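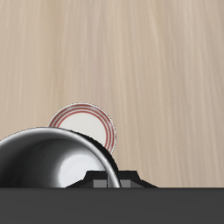
The last bus to Fliltbridge left at four, and Mitsuko Takeda was on it with her father's ledger in a shopping bag. The ledger covered the final two years of the Hoshino ferry. After that there had been a bridge, and no more need to write anything down.

She had read it twice at home. Most of it was weather and fares. "Wind from the north. Eleven across, none back." Her father had never been a man for remarks. But in April of the last year there was one line she could not place: "Carried B. over, no charge. Owe him 300."

Her father did not owe people money. He had said so often enough.

The bus went down through Nekenell and stopped at the feed store to let a boy off. It was raining on the hills and dry on the road. She ate half of a cheese sandwich and put the rest away. The woman across the aisle was asleep with her mouth open and her hand through the strap of her purse.

The ferry landing was still there when she got to it. The ramp had been broken up for gravel, and the shed had a new padlock on it that she had no key for. She stood on the bank a while and looked at the bridge. It was a plain bridge. Trucks went over it.

Besunari lived in the second house past the landing, the same as when she was a girl. She had guessed at the B. on the bus, and when he opened the door she was less sure. He was a short man and had gotten shorter. He looked at her, and then at the bag.

"You're the daughter," he said.

"I came about some money."

"I don't have any."

"No. I think he owed it to you."

He let her in. The kitchen was warm and smelled of onions. He had the radio on low, a ball game, and he didn't turn it off. She opened the ledger to the page and he bent over it with his glasses pushed up on his forehead, reading with his nose close to the paper.

"Three hundred," he said. "He wrote that down?"

"It's his writing."

"Huh." He sat. "That was nails."

"Nails?"

"Roofing nails. I lent him a box for the shed. He counted them out on this table when he took them, and he said he'd bring back the same number. I told him I didn't care. He was put out with me for saying it."

"And he didn't bring them back."

"The bridge opened. He went to live with you." Besunari turned a page, then another. "He came to the door the day before he left. He stood there and talked about the river. I thought he wanted something. I figured he'd get to it."

On the radio somebody hit a long foul, and they both waited to see what would come of the next pitch. It was a ball.

She asked whether the store in Nekenell still sold nails. He said it did, but they sold them by weight now, and he didn't have a roof that needed any. She said she would send them anyway. He said that was foolish, and then he told her the size — inch and a quarter, galvanized — and she wrote it on the back of her bus ticket.

The next bus was not until morning. He made up the bed in the back room and she lay there with the window open. She could hear the trucks on the bridge, one and then after a long time another, and under that the water, which was lower than she remembered.

In the morning she took out a pencil and wrote beneath her father's line, "Nails. To be sent." Then she went to see if there was coffee.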